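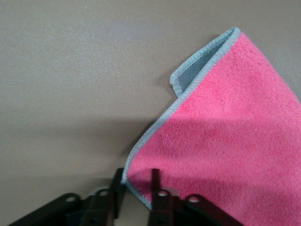

Stuart Greenwood thinks we should give up the towel task and only stack blocks, and I would like to hear other opinions before we decide.

I help a student robotics club. For the Nunetti competition our students must teach an arm to fold a small towel in half. The towel is pink microfiber with a light-blue binding. We recorded 49 demonstrations by hand control and trained the policy on them. In testing, the gripper takes the towel by its blue edge well enough, but when a corner is already folded over, the arm pulls the wrong layer. Out of 15 trials with such a corner, it finished five. Is this a question of more demonstrations, or do we record them wrongly?

**Keith Pilkington** — 12 votes, accepted

I would look at the starting positions first. Most teams lay the towel flat before every recording, because it is faster, and then the policy has never met a folded corner. Please check how many of your 49 begin in this way.

What helped my group in the Ventura class:

- Drop the towel from a small height before each recording and do not touch it again.
- If a corner is turned over, open it first, as a separate movement, and only then fold.
- Keep the operator's speed even. Our fastest student made the worst data.
- Leave the wrist camera at one exposure. The shadow of the gripper changes the color of the cloth, and automatic exposure makes this worse.

With 100 recordings of mixed starts we had a usable result. I cannot promise the same for your arm — the cloth matters too.

**Ritamen**

Try a thinner towel, microfiber is sticky.

**Curnerberg**

I do not agree with changing the towel if the rules give you this one. Check the grip depth also. If the fingers close too far in from the binding, they take two layers together. We lowered ours by 5 mm less and it was better, but I did not test it separately from the other changes, so please be careful with my advice.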